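Hand-Held Gripper Comparison: Bench Checklist with Comments
Unit pairs under trial: Clustex and Zutetti
Task: sweeping spills with brush and dustpan
Checked by: Natsumi Katayama
Revision 4, April

Dear all, thank you for being so patient with the new sheet. I know the old one fit on a single page and this one rambles a bit, but several of you asked for the reasons and the odd comments to be kept next to the items, and I would much sooner have a long sheet that gets read than a short one that gets initialed at the door. Please mark each line OK, FIX or N/A, and write as much as you like in the comments. I do read them, usually with my tea.

SECTION A. BEFORE YOU PICK ANYTHING UP

A1. Walkway to the bench clear, cables laid where you won't step on them. OK
Comment: Better than last month. Please keep looking down anyway, especially when you have a gripper in each hand and can't catch yourself on anything.

A2. Work surface steady when leaned on. OK
Comment: I leaned on it with my full weight and then felt a little silly, but it held and nothing rocked.

A3. Finger screws snug on both units. Clustex OK, Zutetti FIX
Comment: The left Zutetti had one screw a quarter turn loose. Tightened and checked again after the break. The Zutetti fingers are lovely to close, very light on the trigger, but they do seem to shake their screws out faster than the Clustex, so let's look at them before every session instead of once in the morning.

A4. Finger faces free of chips and burrs. OK
Comment: Run the back of a fingernail along the edge. Gloves hide the burrs.

A5. Trigger returns fully when released. OK on all four
Comment: The Rimden springs we fitted in both pairs are doing nicely. I had my doubts about them, and I'm happy to take those back.

SECTION B. THE SPILL

B1. Spill is dry and nothing in it is small enough to get into the finger slides. OK
Comment: We've settled on dried beans for the coarse spill, kidney and mung mixed. The big ones roll and the little ones hide, and between them they show up a clumsy wrist in no time at all! Beans on a hard floor are a real slipping hazard, though, so anything that goes over the side gets picked up before the next run starts, even if you are in the middle of a good streak.

B2. Fingers open and clear of the tool before you reach for it. OK
Comment: Come in with the fingers well apart and let the handle sit between them before you squeeze. Most of our pinched handles came from closing early. 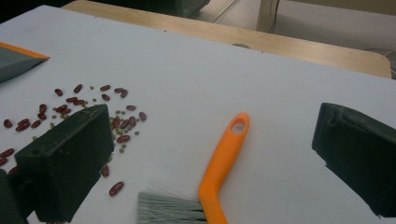

Bạch wrote beside this one that the brush handle is the real trouble, because it is curved and turns in the grip as soon as the bristles meet any resistance, and would we please consider marking down how far it turned as well as whether it was dropped. With the Clustex, Bạch added, you feel the turn coming through the handle, and with the Zutetti you only find out when the brush is already lying over on its side.

I think that's a very fair point and I've added it as C4. My own hands agree about the Clustex, for what it's worth, although I've used that pair longer and may simply be fond of it.

B3. No fingers (the ones you were born with) between the gripper and the tool. OK
Comment: The temptation is to nudge the handle straight with your free hand. If it needs a nudge, put it down and start the run over.

SECTION C. DURING THE SWEEP

C1. Wrist straight, elbow loose, shoulders down. FIX
Comment: This was me, I'm sorry to say. I'd been creeping my shoulders up toward my ears and only noticed when my neck complained. Stop after 12 sweeps and shake your arms out, whether or not you feel you need it.

C2. Dustpan held flat, with the lip down on the surface. OK
Comment: Push gently. If you press hard the pan tips up, and the beans go right underneath it.

C3. Both markers unobstructed and firmly seated. OK
Comment: Give each plate a light wiggle. A loose plate can ruin a run as surely as a dropped brush, and you won't know until you sit down with the recording.
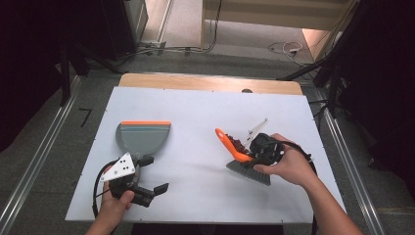 C4. (New) Turn of the brush handle noted after each sweep. OK
Comment: None, slight or bad will do nicely, and please don't go hunting for a protractor. We tried the new line on both pairs before lunch and it added hardly any time. Bad turns came mostly on the long pulls across the body, so I'd suggest shorter strokes while we learn what each pair can manage.

C5. Cable has slack through the whole stroke. Clustex OK, Zutetti FIX
Comment: The right Zutetti cable pulls tight at the far end of the sweep, and you can feel it tugging the gripper around. I have asked for a longer one. Until it comes, stand half a step closer and stop if you feel the tug.

SECTION D. PUTTING AWAY

D1. Tools set down, not dropped, before the grippers are switched off. OK

D2. Spill returned to its tub, floor checked on hands and knees. OK
Comment: I found 17 beans under the bench last time. I counted them out of sheer indignation.

D3. Trigger counter read and written down. OK
Comment: Right Clustex reads 1,948. The other three are in the logbook. The finger pads are due for a change at the next round figure, so whoever is on then, the spare pads are in the shallow drawer with the hex keys.

D4. Open FIX items carried to the next sheet. Yes: A3, C1, C5.
Comment: I'd like us to run the Zutetti pair again once the longer cable is fitted, before anyone makes up their mind about it. If you have already scored it on cable drag, keep your numbers and write "short cable" beside them, and we'll put the two sets side by side.

N. Katayama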